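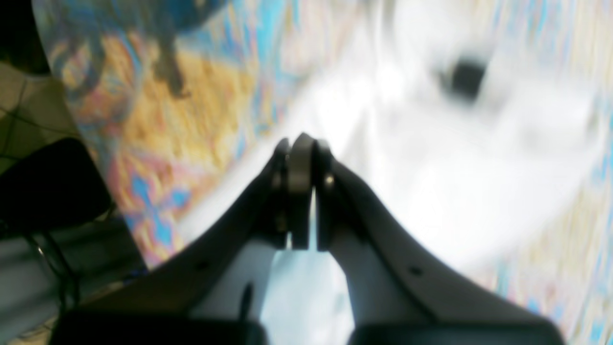

**Does an evicted houseguest's vote still count in the Clallavdale finale?**

Posted by Mansour_fan7, 16 Jul 2020

I've been watching Clallavdale on the Jorkell app and I'm up to the second-to-last episode. I'm confused about the jury. In the early episodes the host said the jury would be everyone who left after the halfway point. Then Nneka Nnaji walked out on her own in the week of the boat challenge, and the host said she "keeps her seat." But when they showed the jury house she wasn't there, and there were only six chairs at the table.

So does she vote or not? I'm in a prediction pool at work and one of the lines on the sheet is the final vote split. If she votes it can be 4-3 or 5-2. If she doesn't, a tie is possible and I don't know what they do with a tie.

Please don't tell me who wins. I have the last episode saved and I'm watching it this weekend.

---

**Skukadier**

She votes. There are seven jurors. Players who leave by choice after the merge keep their vote as long as they weren't removed for breaking a rule. The host reads this out in the episode right after she leaves, but it's quick and it's before the opening titles, so it's easy to miss if you use the skip button. The app's skip button jumps the whole first part on this show, recap and all.

She isn't in the jury house scenes because she didn't want to live there. She sends her vote in by video. I won't say more than that.

The tie question doesn't come up with seven unless somebody abstains, and abstaining isn't allowed. In the first season they had an even jury, and the tiebreak went to the last evicted player, who got a second vote. People hated it, and the next season they went to an odd number.

For your pool, check whether the sheet was written by someone who has read the rules. Ours had 3-3 as an option last time and two people picked it.

---

**pell_o**

I thought she didn't vote?? They said on the after show that you give up everything if you quit. Could be wrong, I only watch it when my sister has it on.

---

**Dorrie K.**

pell_o is thinking of the prize money. If you quit you give up your weekly payment from that point on -- that's what they talked about on the after show. The vote is separate.

One thing to add to Skukadier's answer. If you're watching the shorter version that went up in December, the part where the host reads the rule has been cut. The full version has it. You can tell which one you have by the title card. The short one says "Highlights Edition" in small letters under the name, and the episodes are all under 40 minutes.

There's also a long thread on the show's message board called "Nneka's seat," 239 replies when I last looked. The first page has the rule typed out word for word by someone who paused the screen. Stop after that page, though. The finale gets discussed on page two with no warning.

---

**Mansour_fan7**

Thanks, I do have the Highlights Edition, so that explains it. I put down 5-2. I'm going to watch the full version of that one episode before the finale and stay off the message board.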